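HOUSEHOLD TEXTILES, A SOCIAL HISTORY
Handout 7: The Linen Cupboard and What It Was For

Read before the seminar. Bring it with you, ideally not as a coaster.

1. Where we got to

Last time we left the household of the Drultska estate in the middle of its spring wash, with the copper boiling, the cook in a temper and every bush within shouting distance covered in sheets. Several of you asked why they washed so seldom. The short answer is that washing was horrible. The longer answer takes up this handout.

A big wash on the old pattern happened a few times a year. It took days, it took hired hands, and it took good drying weather, a thing that cannot be hired. A family that washed four times a year needed enough linen to last from one wash to the next, so the size of your linen cupboard told the neighbors how long you could go without doing laundry. A poor household washed often because it owned little. A rich one could let the dirty things pile up for months and feel superior about it. Keep this in mind the next time you are tempted to apologize for your hamper.

2. Counting and marking

The Drultska inventory lists 64 pairs of sheets. Before you picture a palace, remember that "pair" covers everything from new linen for guests down to what the clerk calls "servants' pairs, thin." Sheets moved down the house as they aged. They began on the best bed, slid to the family beds, then to the attic, and ended as bandages, dusters and finally rags sold to the paper mill. It is quite possible that some of the letters we read in week two were written on the writer's own former bedding.

Everything was marked. Cross-stitched initials in red thread are the usual thing, with a number below so that the pieces could be rotated. The number tells you which piece in the set you are holding. It doesn't tell you the year, however much you want it to. Every year someone dates a pillowcase to the ninth year of a reign on the strength of a small red 9, and every year I write the same comment in the margin.

Marking did three jobs. It stopped things going astray at a shared drying ground, it let the housekeeper wear the set down evenly, and it gave girls something to practice the alphabet on. Gunārs Laur's chapter (in the course reader) makes a strong case that the third job has been badly oversold. He thinks most marking was done by grown women in a hurry, and having looked at the stitching, I agree with him. So will you, once you have seen the back of it.

3. The trousseau problem

The standard story goes like this. A girl starts sewing at seven, fills a chest, marries, and lives off the chest for the rest of her life. It is a tidy story and the museums love it, since a chest looks very good under a spotlight.

Eglė Mockus went through the dowry contracts for the Paredes valley and found something messier. A good share of the linen was bought ready-made. Some was borrowed for the day it was shown to the groom's family and quietly returned afterward. One contract promises 50 napkins and is followed, eleven months later, by a lawsuit over where the napkins were. The bride's father claimed moths. Moths do not eat linen. The court seems to have known this.

Points to take from Mockus:

A contract records a promise. It isn't an inventory.
Display linen and working linen were often separate things, and only one of them had to exist for long.
Fathers lie.

4. Blankets are not sheets

We now leave linen for wool, and the mood drops, because wool was not washed if anyone could help it. A blanket was aired, beaten, turned and hoped over. Washed badly it shrank and felted, and a felted blanket that had covered two adults might afterward cover one adult of modest ambitions.

This is why blankets turn up so rarely in laundry accounts and so often in wills. They lasted, they were costly, and they kept you alive in February. Thierry Baudry's work on the port town of Nindport has pawnshop ledgers with a blanket going in every April and coming out every October, under the same surname, for years. He reads this as poverty. Usa Suwannarat reads it as storage: the pawnshop was dry, it was locked, and it had fewer mice than home. You will be asked to take a side in the seminar. "Both have a point" will be met with silence.

Color matters here too. Undyed wool was cheapest. Dark dyes cost more but forgave more, and a household with children and an open fire had a lot to be forgiven. White blankets were for people who had somebody else to worry about them.

5. Folding

I have taught this course long enough to know that the section on folding is the one people skip. Please don't, there are marks in it.

Before shelves became common, bedding lived in chests, and in a chest you fold to the size of the box. Once it moved to an open cupboard the folded edge became something people could see. From then on the manuals turn fierce. Edges inward, folded side to the front, large pieces below and small above, fresh linen to the bottom of the pile so that the same two sheets don't do all the work. The Nokulel manual, which ran through more printings than it deserved, gives 400 pages to running a house and spends a startling number of them on napkins.

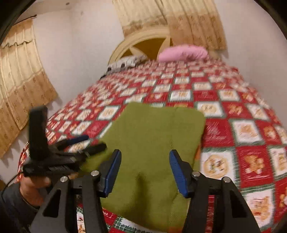
What the manuals leave out is how anyone learned this. Folding a large cloth alone is hard, and folding it with someone else is a small social event. You walk toward each other, hand over the corners, step back, pull, and do it again. Mārtiņš Ots interviewed retired laundry workers and found that almost none of them could describe the method in words. They stood up and looked for a second person. One of them used Ots, who reports that he was told off for slack corners.

This is a real difficulty for us. Skills of the hand leave poor records. We have the manuals, written by people who wanted things done a certain way. We have court cases, written when things had gone wrong. The ordinary afternoon in between, when a sheet got folded well enough and put away, is mostly missing. Creases help a little. Old linen that lay folded for decades will often wear through along the fold lines, and a conservator can read from them how the piece was stored and sometimes that the habit changed. Knitted goods are less obliging. They stretch, they relax, and they keep their secrets.

6. The cupboard goes quiet

Three changes finished off the big wash. Piped water came first, though it reached the kitchen long before it reached anyone's idea of fairness. Then came cheap cotton, lighter when wet and far quicker to dry. Last came the machine, which turned a quarterly disaster into a weekly nuisance.

Notice what happened to the stock. If you wash every week you don't need 64 pairs of anything. The great linen cupboard lost its purpose within two generations, but it kept its prestige for a good deal longer. People went on giving sheets as wedding presents to couples who had nowhere to put them. My own grandmother left a set of tablecloths so fine that three households have now taken turns being afraid of them.

Whether the machine saved any time is a separate fight, and we will have it in the next handout. As a preview: standards went up as the effort went down, and a shirt that used to be worn until it was dirty began to be worn until it was evening.

7. For the seminar

Come ready to talk about the following.

Find one textile in your own home that has moved down the house as it aged, in the Drultska manner. Work out its career. A dish towel that was once a T-shirt is perfectly acceptable and probably what most of you will bring.

Read the napkin lawsuit (reader, appendix B) and decide who had them.

Pick Baudry or Suwannarat. See above regarding silence.

Ask an older person how they fold a fitted sheet. Write down what they say, then what they do. If the two match, I would like to meet them.

8. Reading

Required: Mockus on the Paredes contracts; Laur on marking; the blanket sections of Baudry, with Suwannarat's reply.

Recommended: Ots, the laundry interviews, especially the second half, where he stops apologizing for his method and gets on with it.

Only if you are writing the long essay on manuals: Nokulel, the chapters on bedding and storage. The library copy is missing its index. It was missing when I was a student, too, so please stop reporting it to the desk.

Short essays go in the box outside my office by 4 p.m. on the due date. The box is emptied at 4:05.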